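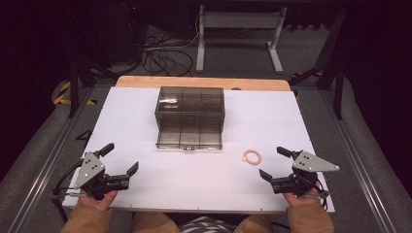 Figure 2. A divided storage box and a small ring on a white board, with a hand-held gripper at the left.

3.2 Coding of the comic stories

The corpus has 58 short stories from the humor series Bradilia, all of them between five and 13 pages long. Each story was read two times by the same coder, with a break of several weeks between the readings. For every story we noted the genre given in the index, the characters, the place of the action and the object on which the plot turns, if there is one. Reprints were counted only once, under the first printing.

The main difficulty was the synopsis. Index writers do not always tell the ending, and in such cases we went back to the printed pages. Following Suvarna, we call a story "closed" when the last panel returns the characters to their first situation. By this rule, over 70 percent of the stories are closed. The stories drawn by Vukov are closed more often than those drawn by Illden, but Illden also worked on longer stories, and the two things are hard to separate in our material.

The keywords were more problematic. The word "cousin", for instance, is used in the index also for a friend who only pretends to be a relative. We kept such keywords as they stand and marked them with a star in the table. Ó Conaill proposes to remove them, which would make the list shorter but would also hide how the readers of that time understood the joke.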